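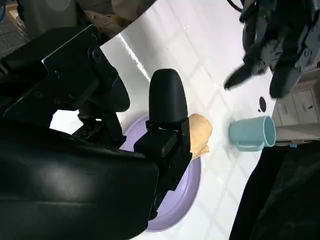 Budgeting for a two-arm kitchen setup, what have I forgotten?

Ginette Brunet
Hi all, I've been given the job of pricing up a pair of arms for our teaching kitchen and I'm well out of my depth. The work is light stuff: clearing bowls and mugs off a tiled worktop, picking up cloths, that sort of thing. Florik have quoted me 2250 pounds per gripper, arms separate, and the Clolen one is 1029 but seems to come with nothing at all (no cable, no mount, not even the screws!). My boss wants a total by Monday. Do I need the dearer one for crockery? And what else should go on the list before I hand it in?

Margarida Pacheco
We went through this in May, so you have my sympathy. For mugs and bowls the cheaper gripper is fine, and I'd put the difference into fingertips. Hard plastic ones skate about on anything glazed or shiny. We paid 607 for a box of soft pads plus two spare sets of fingers and I'd have bought more if I'd known how fast we'd get through them.

Cloth is the awkward one. It bunches up and you end up pinching a fold when you wanted an edge, so ask both firms for a trial with your own tea towels before you sign. Florik did ours over a video call.

Other things I left off my first list: wrist mounts, a spare cable for each arm, fabric covers, delivery, and about 4 days of somebody's time to set it all up. Measure your worktop too. With two arms over the same bit of counter they get in each other's way more than you'd think, and we had to shift one along and drill again, which went down badly with the person who'd just had the tiles done.

grullgate_dan
get plastic bowls. cheaper than any gripper

Ñahui
Agree with Margarida on the trial. Check whether the Clolen price has VAT on it as well, mine didn't and I had to go back and ask for more money.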